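Forkico Laundry Pack: README / data card

Last touched 13th October, Tullio Cocco. Review copy, so no promises. If you're reading this in the office you probably want the install notes first, they're further down.

What it is

Paid dataset plus a small loader, sold by Skivex under the Forkico name. Wrist camera video and arm readings from small household jobs, mostly hanging, clipping and folding. We took the mid-size licence for the Farquharson evaluation. The card that ships with it is thin, so this one replaces it until they send a better one.

Size and splits

Episodes: 3165
Training: 1072 as shipped, rest is unlabelled
Held out: 238
Tasks: 9

Yes the splits look odd. The sales page talks as if the whole lot is labelled. It isn't. Unlabelled episodes still have joint readings and video, just no task text and no start/end marks. Fine for pretraining, no good for the scoring script, which will stop with an empty key error and not tell you which file.

What's in an episode

- wrist video, one file
- joint positions and gripper opening, one row per video frame
- task text, one line, English (labelled only)
- notes, free text, often blank
- outcome flag: done, part done, gave up

The outcome flag was filled in by whoever ran the arm. Not checked by anyone else as far as I can tell. Some "part done" ones look done to me. Treat as a hint.

Tasks worth knowing

Clip hanger work is the reason we bought it. Spring clips on a rail, small cloth items, pinch and let go. Hard for most of our policies becuase the clips are shiny, they swing, and the wires are thin enough to vanish in a bad crop. The sock folding tasks are easier and there are far more of them, so weight your sampling or you'll train a very good sock folder.
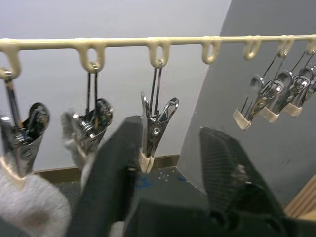
Default crop in the loader is a centre square. Turn it off for the clip tasks. You lose too much at the sides and the policy starts reaching for clips it can't see any more. Set crop to none and resize the full picture instead. Slower, yes. Worth it.

Also the colour shuffle is on by default. Too strong. Pale plastic goes green, metal goes green, everything goes green. I turned it down by half and left it.

Install

Unpack next to the Rudeo tools folder, not inside it. The loader looks one level up for its settings file and falls back to Skivex defaults without saying so. Then run the setup script once, put the licence key in the settings file, run the check script. The check takes a good while on the shared disk. Copy to local first if you can.

If the check says "index stale", delete the index folder and run it again. Twice if needed. No idea.

Known problems

- gripper opening is upside down in the early sessions (0 is open). Later ones 0 is closed. The session list says which, but the loader ignores it. Patch is in our fixes folder.
- a few videos have one row more than the readings file. Drop the last row.
- near views go soft when the fingers are close to the lens. Don't filter these out with the blur script, you'll throw away most of the grasp moments.
- task text spelling is all over the place: "peg", "clip", "clothes clip" used for the same thing. Mapping file included, not complete.
- no depth. Sales page hints at it. Asked, it's a seperate pack.

What it's not for

Don't use it to judge grip force, there's no force reading at all. Don't use the outcome flags as a success rate in anything going to the customer. And the held out set shares furniture and props with training, so a good score there says little about a new room. We'll need our own test set for that, still to be planned.

Licence, short version

Internal use and trained models OK. No passing on raw video, no posting clips of it publicly without asking Skivex. Trained models can be shipped, credit line wanted in the docs. Full text is in the licence file, read it before sending anything to anybody outside.

Verdict so far

Would renew for the clip hanger tasks alone. Wouldn't pay for the bigger tier until they fix the labels and the gripper thing. Support answers quickly but tends to send the same link back. Loader is so-so, two of us have ended up writing our own reader, and the plan is to merge those and drop theirs.

To do

- finish task text mapping
- rerun baseline with crop off
- ask Skivex about labels for the rest
- move the gripper patch into the main Rudeo tools

Questions to Tullio, or leave a note in the fixes folder.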